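Caderno de bancada — dobragem de panos
3 de junho de 2024

Objetivo

Fixar a maneira de dobrar e guardar os panos de malha antes de passarmos ao lote Kerekes. A folha de setembro já não serve: foi escrita para panos lisos e estes têm relevo, seguram o vinco de outra forma e ganham altura depressa.

Material

Panos de cor verde, laranja e azul-petróleo, referência Tikel 1846. Mesa de madeira clara, sem toalha nem película. Cesto transparente para os panos arrumados. O Kornél pede que se anote sempre a referência do lote e não só a cor, porque a encomenda Nomham (3675) traz um laranja quase igual.

Procedimento

Os panos partem amarrotados, largados sem ordem. Abrir um de cada vez ao comprido, alisar do centro para as pontas, dobrar 2 vezes e pousar no cesto com a dobra para cima. Não puxar pelos cantos — a malha cede e o retângulo sai torto.

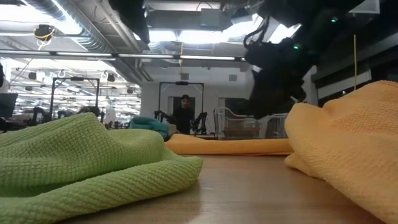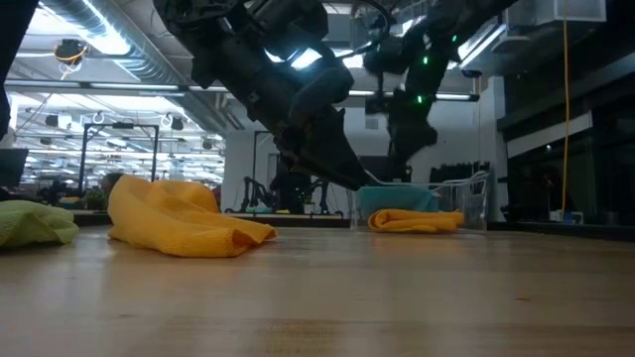 Primeira: pano laranja estendido em faixa ao fundo, entre o verde e o monte laranja maior. Segunda: embrulho laranja compacto na mesa, pano azul-petróleo no cesto.

Observações

1. O relevo da malha esconde as rugas pequenas. Passar a mão antes da primeira dobra; com a vista não chega.
2. Enrolar uma das pontas dá um volume mais firme, mas as camadas ficam desiguais. A Viktória prefere dobra plana nas duas pontas. Por decidir.
3. A madeira reflete as luzes do teto. Para avaliar o vinco, baixar a cabeça ao nível do tampo.
4. O cesto Edberg tem paredes que deformam o que está por trás. Conferir a arrumação por cima.

Pendente

Repetir com 8 panos do mesmo lote, todos da mesma cor. Medir a altura do embrulho com a régua metálica e não com a fita. Kornél: confirmar se o lote Kerekes vem lavado.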